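Publications > Working papers > Kultier study > Section 4

Reading time: 14 minutes

4. Table finish and the choice of seat

4.1 Background to the question

The Kultier study was set up to look at how people choose where to sit in public reading rooms, and at what makes them stay once they have chosen. Section 3 dealt with distance from windows, doors and the issue desk. The present section turns to the tables themselves, and in particular to the colour and finish of the top.

Table finish has received little attention in the planning of the rooms we studied. In the papers made available to us by the library services at Treltdale and Potesura, tables are described by their length, their height and their price. Colour is mentioned only where a new table had to match an old one. Liepiņa, who went through the Potesura purchase records for this study, found a single letter in which a reader's complaint about a dark table top had led to an order being changed.

Readers, by contrast, had a good deal to say on the matter. The questionnaire was handed to 438 readers across the two towns and 367 returned it complete. The question on furniture was an open one and did not mention colour, yet many of those who answered it wrote about the top of the table before they wrote about the chair. Several used the same few words: "bright", "clean", "cold", "like an office". These words were not always meant as criticism. One reader in Treltdale wrote that an office was exactly what she had come in search of.

4.2 Pale and dark tops

For the purposes of this study, table tops were sorted into two groups, pale and dark. The pale group takes in plain light tops as well as those with a light wood grain (Figure 3). The dark group takes in the older stained oak tables at Treltdale, the black side tables bought for both towns and the green-topped tables in the local history room at Potesura. A finer scale was tried in the first weeks and given up. Two observers working apart could not agree on it often enough, and the light in the rooms changed the look of the middle shades between morning and late afternoon. 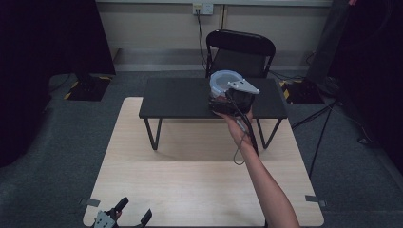 Figure 3. Tabletops with a pale wood grain.

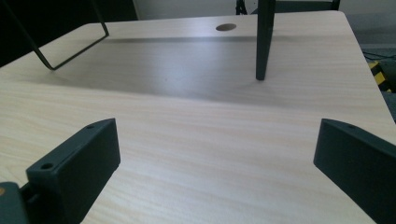

This page was last changed on 5 May 2020.

Pale tops were preferred for work with loose papers. Readers who brought their own notes, forms or drawings went to the pale tables first where both kinds were free, and this held in both towns. Readers with a single book or a newspaper showed no such leaning. In Potesura they were, if anything, more likely to be found at the green tables – but these are also the tables nearest the radiators, and we do not think the two effects can be told apart with the material we have.

The interviews give some help in reading this result. Salazar spoke with readers at both sites after they had left their seats, and asked each of them to describe the table from memory. Those who had been working with papers remembered the top well and could usually say whether it was marked or scratched. Those who had been reading a book often could not say what colour it was. It seems likely that the finish matters most to those who spend part of their time looking at it.

A second point concerns contrast. Older readers said that a white sheet was easy to find on a dark table and hard to find on a pale one, and that the edge of a pale top was easy to misjudge when putting down a cup or a pair of glasses. This runs against the general preference and should not be lost in it. Where a room serves many readers with poor sight, a pale top with a dark edge strip may be a fair compromise, though no table of that kind was in use at either site and we can report nothing on how it would be received.

4.3 Grain, gloss and glare

Wood grain was mentioned less often than colour. Readers who did mention it were divided between those who found it warmer than a plain top and those who disliked the printed kind on principle. The maker Zariņš, which supplied the newer tables at Treltdale, offers the same pattern in a matt and a satin finish, and the library holds both. This allowed a direct comparison. The satin tables by the south windows were left empty on sunny afternoons while the matt tables beside them were full. On dull days the difference disappeared.

Glare was raised by readers at the south windows in June more than in any other month of the study. Blinds were present but were seldom lowered, and staff told Lūse that readers tended to move seat before they would ask for the blind. Complaints to the desk are therefore a poor guide to whether a surface is too glossy, and a service that relies on them will hear of the problem late.

4.4 Openings, marks and wear

Some of the tables in the study have an opening in the top through which a cable may be passed. Opinion on these was mixed. Readers with a portable computer looked for them. Readers without one described them as a place where crumbs and pencil shavings collect, and two had lost a small object through one. The position of the opening appears to matter more than its size. An opening near the far edge was seldom remarked on, whereas one in the middle of the top was felt to spoil the table for large sheets and maps.

Wear was recorded on 80 tables by Eglītis, using a simple sheet with entries for scratches, rings, ink and lifting edges. Rings and ink were noted more often on pale tops. This should be read with care, as such marks are easier to see on a pale ground and the sheet had no means of correcting for it. Lifting edges were found on tables of every colour and were worst where the table stood against a wall and was wiped along one side only.

4.5 Limits of the findings

The two towns are small and their libraries are housed in buildings of a similar age. No tables were moved for the purposes of the study, so that finish and position remain partly mixed together. Toom has proposed that 3 pairs of tables at Treltdale be exchanged between the window side and the inner wall and observed for one further season. The library has agreed to this in principle. Readers' accounts of chairs, which were gathered in the same interviews, are treated in Section 5, together with the question of arm rests.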